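Shop > Laundry and Line > Wash Bags > Molla Mesh Wash Bag

Products Spare Parts Care Stockists Contact

Molla Mesh Wash Bag

The Molla is a plain white mesh bag for washing small or delicate items in a household machine. It keeps socks together, stops bra hooks catching on knitwear and keeps straps from wrapping around the agitator in a top loader. We have sold it from our Plonport shop for several years and it is the wash bag we use at home.

Sizes

Small, 380 mm wide. Fits underwear, tights, baby socks and face cloths.
Large, 550 mm wide. Fits a jumper, two business shirts or a set of pillowcases.
Long, 900 mm. Made for sheer curtains and table runners. Check your drum before ordering this one, as it is too big for most compact front loaders.

All sizes are cut from the same white polyester mesh. Bags are sold singly. Laundries, motels and aged care homes can order by the carton, and we can quote on up to 1000 bags at a time.

How full to pack it

Leave at least a third of the bag free. An overfilled bag stays in one lump, the water doesn't get through properly and the machine may stop on an unbalanced load. Wash two half-full bags in preference to one tight one. If you are only washing a single bag, put a couple of towels in with it.

Turn knitwear inside out first. Do up zips and hooks. Anything with beading should be bagged separately.

Washing temperature

Cold or warm wash is fine. We don't recommend going over 55 degrees, as the mesh can pucker at the seams. Use ordinary liquid or powder. Powder can collect in the corners if the load is small, so shake the bag out over the sink afterwards. Bleach will yellow the mesh over time. The bag will not pick up much colour from other washing, but new denim and red towels are the usual exceptions.

Drying

Take your clothes out of the bag to dry them. The bag itself can be pegged on the line by its hem. Please don't put it in the tumble dryer, and don't iron it. Creases from the packet drop out after a few washes and do no harm if they don't.

Which bag for what

The Molla is a general purpose bag. For underwire bras we suggest the Clamgate, which is padded and holds its shape. For shoes, use the Clamgate boot bag. The Molla mesh is too light for shoes and the soles will wear through it. The Molla is also not suitable for cushion inserts filled with beans or foam chips.

Repairs and returns

Small snags can be pulled together with a few stitches of white polyester thread. Cotton thread works but tends to go before the mesh does. If a seam opens in the first year, bring the bag in or post it back with your receipt and we will replace it. We don't replace bags torn by hooks, underwire or shoes.

The long size is out of stock until September. Deming Qian looks after orders at Qian Laundry Supplies and can put your name down for one, or answer questions about carton quantities. 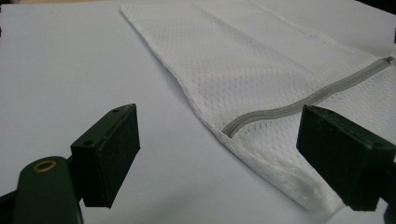 White mesh bag, laid flat 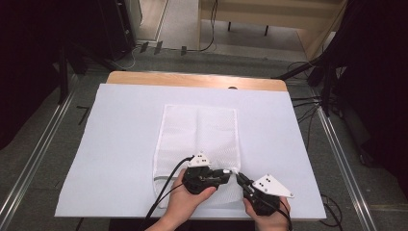

Page last updated: Monday, June 25, 2018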